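Ticket 213: shared calendar not syncing at Nodeldale office
Opened by Manee Chaiyaporn, August

Bendum entries made after 3 pm don't reach the Plandevix calendar. Restarted the sync service, no change.

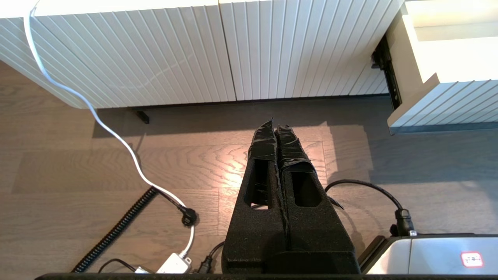
Does it affect all users?
Only the 2 accounts moved over from Meesuk. New accounts sync normally.

Log shows the import stopping at 3000 entries. Old entries archived for both accounts and sync run again by hand.

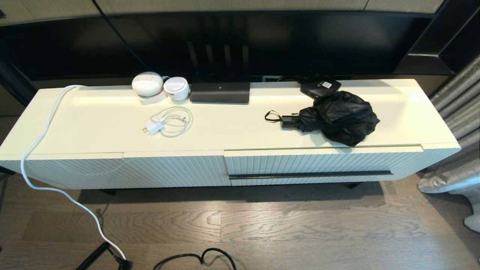
Team: Calendar and Mail Support

Afternoon entries now showing for one account. The second still has a stale token, so the user has been asked to sign out and back in. Ticket stays open.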